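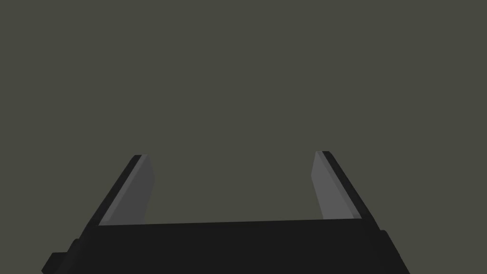

Plillilis publishes first results from its household chores trial

Two-armed machine can finish short kitchen tasks in simulation, but is not ready for homes or shops, company says

March 21, 2018 — Plillilis, a developer of control software for two-armed robots, today released the first results from Pitus, its program to test whether a machine can take on ordinary household and shop-floor chores. The short answer is that it can do parts of them. The company does not plan to offer a product for the home on the basis of these results.

Pitus began in November with a list of 50 chores drawn up from interviews with home care aides, hotel cleaners and stockroom staff. The list includes picking up cans, wiping counters, turning knobs, folding towels, emptying a dishwasher and putting goods back on the right shelf. Each chore is broken into steps, and each step is attempted many times in a simulated room before anyone considers trying it on real equipment.

Of the 50 chores on the list, the software completed 20 from start to finish without a person stepping in. Most of those involve a single rigid object and a clear place to put it. The rest were completed in part, or failed at an early step.

"People ask us when they can stop doing the dishes, and my answer is that I still do mine," said Audrey-Anne Tremblay, who directs the Pitus program. "We have a machine that can pick up a can if the can is where it expects. Move the can next to something it might bump, or tip it a little, and the success rate goes down. A five-year-old handles that without thinking about it."

The simulated rooms are kept simple on purpose. They have walls, a work surface, a few fixtures and a small number of loose objects. The robot model has two arms with grippers, and the software has to decide which arm to use, how to come in toward the object and when to open or close the fingers.

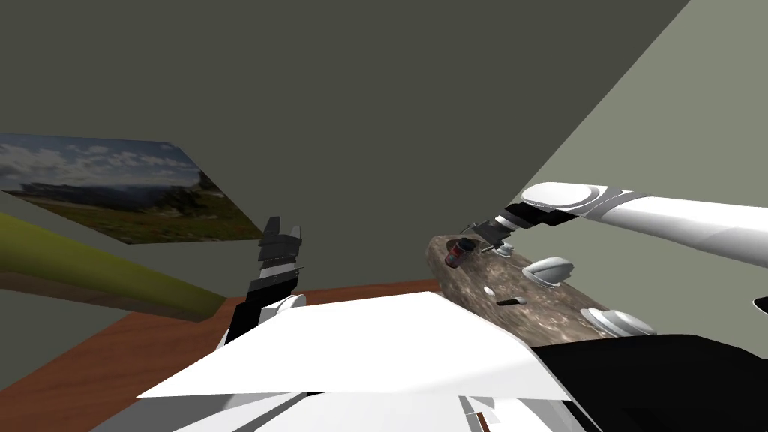 Reaching past one object to get at another remains the most common cause of failure. A person clearing a counter will nudge things aside with the back of the hand, or slide them together and lift the lot. The Pitus software treats each object as a separate job and tries not to touch anything else, so it takes long detours and sometimes gives up. Planning time is also a problem. In crowded layouts the arms can stand still for longer than the chore itself would take a person.

Using both arms together is harder still. Only 2 of the 20 completed chores need both grippers to work on the same object. In the others, one arm does the work and the second keeps out of the way.

"A two-fingered gripper is a good tool for boxes and cans and a poor one for a wet dishcloth," said Eckhard Stöcker, head of mechanical design at Plillilis. "We looked at hands with more fingers. They cost more, they break more often, and the software has more ways to get it wrong. For now we would like to find out how far the plain gripper goes."

Soft items gave the worst results. No towel was folded to the standard set by the hotel cleaners who helped write the list. Items with lids were mixed — lifting a loose lid worked well, unscrewing a tight one did not.

Shop-floor work may come first

Plillilis expects that stockrooms and light assembly will be able to use this kind of machine sooner than kitchens will. Shelves and bins stay where they are put, the goods come in known sizes, and the floor is clear of toys and pets.

Le Goff, a distributor of restaurant and catering supplies, took part in the interviews and has agreed to let the company measure one of its packing stations so that a matching simulated version can be built.

"I am not buying anything yet," said Baptiste Baudry, operations manager at Le Goff. "The picking part is what everyone shows you. My people also notice that a carton is crushed, or that the label is for a different customer. I would want to see that before I talk about price."

Testing methods for the program were reviewed by Trarkik, an engineering consultancy. Its reviewer, Gonçalo Prata, recommended that the company report failed attempts alongside completed ones and state clearly that results in simulation may not carry over to physical machines. Plillilis has adopted both recommendations. Friction, worn parts, poor lighting and spills are handled only in a limited way in the current software, and the company expects some of the 20 completed chores to fail when they are first tried on hardware.

Next steps

The second phase of Pitus will concentrate on cluttered surfaces and on recovery, meaning what the machine does after it drops or misses something. At present it usually stops and waits. Physical trials will begin with can and container handling, at reduced speed and with an operator present at all times.

"Recovery is dull work and it is most of the job," said Habibur Bepari, lead software engineer on the program. "When I knock over a cup at home I pick it up and carry on. We have to write down what 'carry on' means for every chore on the list."

The full list of chores, with the result for each, is available from Plillilis on request. Care providers, hotels and retailers who would like to suggest chores for the second phase may write to the Pitus program office.

About Plillilis

Plillilis develops planning and control software for robots with two arms. Its customers include equipment makers and research laboratories.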